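2021-03-28
By Omolara Omoregie

Print this entry | E-mail this entry

Slept in until almost ten, and I'm not sorry! The plan was to be up early and get the groceries sorted before the day got away from me, and instead I lay there listening to the neighbor's radio through the wall and thinking about soup. I never did make soup.

So, food. I went out around eleven with a list of five things and came home with two bags, same as always. I was good about the fruit, though. Moriarty (the corner market, the one with the terrible parking) had oranges on special and I stood there sniffing them like a crazy person until a man with a cart needed to get past. Cucumbers too. I've been on a cucumber kick for weeks now — sliced thick, salt, a squeeze of lemon, eaten standing up at the counter. Mom used to do them with vinegar and I hated it as a kid. Now I'd eat a whole plate.

The total was $83 and change, which hurt a little. The coffee was most of the damage. I keep saying I'll switch back to the cheap Tireo stuff and then I get to the shelf and my hand just goes to the other one.

When I got back I decided the gingham cloth was coming out. It's been folded in the drawer since November and it's such a happy thing, all yellow and white, and it seemed silly to be saving it for a day with company. It still has the creases in it. I thought about ironing it for maybe two seconds and then put the big green bowl on top and called it done. I love that bowl. I paid $18 for it at a yard sale and carried it home on my lap on the bus, and the lady next to me asked if she could buy it off me!

The rest of the room is another story. I meant to clear off the TV cabinet today because everything that doesn't have a home ends up there. There's the router, the boxes, the little fan, and the teddy in his knit basket, who of course stays where he is. I moved the red box to the other end, looked at it, and moved it back. That was my tidying. Also the Trustix bill was under it, $178, due on Friday, so I'm glad I looked. Paid it on my phone right there before I could lose it again.

The plant looks happier over by the trash can than it ever did in the bedroom. I keep wanting to give it more water and I keep stopping myself. The pink pig has wandered over to that side too, next to the water jug, and I might just leave it there, it makes me laugh when I walk in.

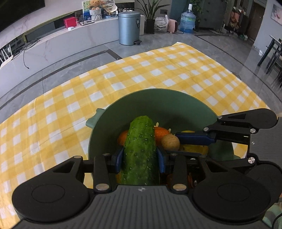

Sunday's bowl, with a cucumber held up in front.

Lunch was late and pretty much came out of that bowl, plus some rice from last night. Then I called my sister and we talked for over an hour about her kitchen, which she wants to paint green (I said the same green as my bowl, she said absolutely not). She's also hooked on that show Furia and tried to tell me the whole plot. I watched 2 episodes after dinner and I have no idea who anybody is, but I'll probably watch another one tomorrow.

Need to buy: rice, dish soap, stamps. Call the dentist. Drawer liners if I remember.

Contact | Copyright Omolara Omoregie | Back to top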